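Flomlow Packing Site – Automation Working Group
Minutes, May meeting

Present: Eilidh Mackay (chair), Aurelio Salinas (end-of-line operations), two shift representatives, site safety, Celtari integration lead (by phone)
Apologies: HR

1. Previous minutes
Accepted with one correction. Item 4 should read "bench cleaning", not "bench clearing".

2. Cell status
2.1 The Budero cell ran on 13 shifts since the last meeting. It stopped for operator help 29 times. Celtari attributed most stops to label stock curling at the infeed. The stop log will be split by cause before the next meeting.
2.2 The shift representatives said the stop light cannot be seen from bench 6. Site safety to look at a second light on the column.

3. Bench cleaning task
3.1 A. Salinas reported on demonstration recording for the sweep-up task. Operators work with a hand-held gripper in each hand, one holding the dustpan and the other the brush. The test material is crumpled paper scraps on the tabletop. 88 recordings have been accepted and 21 rejected, mainly for pauses in mid-stroke.
3.2 The shift representatives asked whether recording counts toward the packing rate. It does not. Time on the grippers is to be booked to code T, and the line target for that hour is reduced to match. E. Mackay will confirm this in writing to both shift leads.
3.3 Wrist fatigue was raised by the late shift. Agreed: no operator to record for longer than one hour without changing task. Site safety will review after two weeks.
3.4 Celtari asked that the pan be kept close to flat on the approach, with the brush moving toward it. Operators noted that they normally tilt the pan at the end of a stroke. Celtari will accept both, provided each recording is tagged. 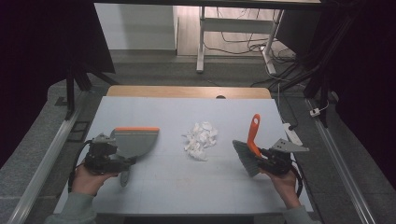 4. Changes to job content
4.1 If the cleaning task passes trial, end-of-shift bench cleaning will be removed from the packer role card. The ten minutes released will go to handover – not to extra packing. The shift representatives asked for this to be minuted.
4.2 Cell minder duties (clearing stops, restocking labels, logging faults) are at present done without a grade. HR to bring a proposal. Carried over from the last meeting.
4.3 Training for cell minders will be held at the Khunthong site. Travel time is paid. Names to A. Salinas by Sunday.

5. Actions
Split stop log by cause – Celtari
Second stop light, bench 6 – site safety
Written note on code T – E. Mackay
Recording time limit on rota – A. Salinas
Grade proposal for cell minders – HR

6. Any other business
The late shift asked for a second pair of gloves per operator in the small size. A. Salinas to order.

Meeting closed 3:40 p.m.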